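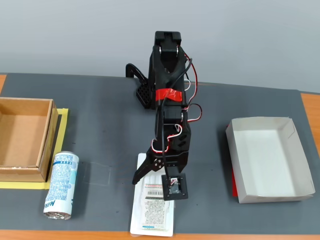 Trimari starts 2000-episode recording run for tabletop sorting arm

9 Oct 2018

Trimari has begun recording demonstrations for Ereck, its learning system for small sorting arms. The target is 2000 episodes by the end of November. The first 200 will be used to check the recording format and will not go into the training set.

Each episode covers one pick and one place. The operator moves a leader arm by hand, and the follower arm copies the joint angles. Joint positions, gripper opening and camera images are stored together under one clock. An episode ends when the gripper opens and the arm returns to its start pose.

The follower arm is assembled from 3D-printed segments and servo motors. It works over a dark gray mat with a cardboard box on the left side and a white paper tray on the right. Yellow tape outlines the footprint of the box. The items include a labeled white package and a can, which lies on its side.

Item positions are changed between episodes according to a printed list. The box and the tray stay fixed for a full session. A session is 13 episodes, followed by a check of the joint zero positions. If any joint has drifted past its limit, the whole session is marked and left out.

Failed grasps are kept under a separate label. "We want the second attempt in the record as well," said Everaldo Medeiros, who leads data collection at Trimari. "The first version of the set had clean picks only, and the arm did not know what to do after a miss."

Storage and review run on Nenetti, the company's in-house episode viewer. A reviewer trims idle time at the start and end of each episode and confirms the item label before release to training.

Liapis, which supplies the gripper fingers, will receive the grasp logs for the package items. Results from the first trained model are to be reported after the November sessions close.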